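Opinion: Report the stitches that fail

By Denise Holroyd

The paper on learned suturing released in April by the Baran group has been received as a success, and in most respects it deserves to be. The authors trained a control policy on 500 recorded demonstrations and then tested it over 50 trials on tissue it had not met before. The headline figure has travelled widely. Much less has been said about the 18 trials in which a person had to take over the controls, and it is those trials that ought to concern hospitals, funders and the editors of journals.

The paper gives them 2 sentences. The reader learns that the takeovers happened and that they were left out of the timing results. The reader does not learn at what point in the stitch they happened, how long the operator waited before acting, or whether the same fault came back. Filipa Simões and Gervásio Peixoto raised this in their published response, and the reply from the authors was courteous but brief. They held that takeovers are a matter for engineering records and have little bearing on the method.

I disagree. Suturing is a hard test for a learning system because the thread has no fixed shape. It loops, catches and passes behind the instruments, and the light on the tissue may hide the very spot where the next stitch belongs. A policy that copes well on a clear view may cope badly when part of the line is lost in glare. Average scores cannot show that difference, and a record of each takeover could.
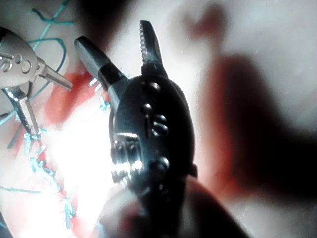
Teal suture line and two instruments at close range. Glare covers part of the tissue beside the open jaws.

The usual objection is cost. Marking up every takeover by hand is slow work, and small laboratories have few people to spare for it. Yvonne Dunmore made the point fairly at the Prakberg meeting, where she argued that strict rules would favour the larger groups. Her concern should be met with money. A funder that pays for the collection of demonstrations can also pay for a clinician to review the failures, and the grant should say so from the start.

There is a precedent close at hand. The Irkus trials, led by Imogen Bainbridge, published a plain table listing each takeover, the stage of the stitch and the reason given by the operator. The success rate was lower than the one now being celebrated. Even so, other teams have been able to build on the work, as they could see where it broke down.

Journals in this field should ask for such a table as a condition of review, and should decline to send out papers that arrive without one.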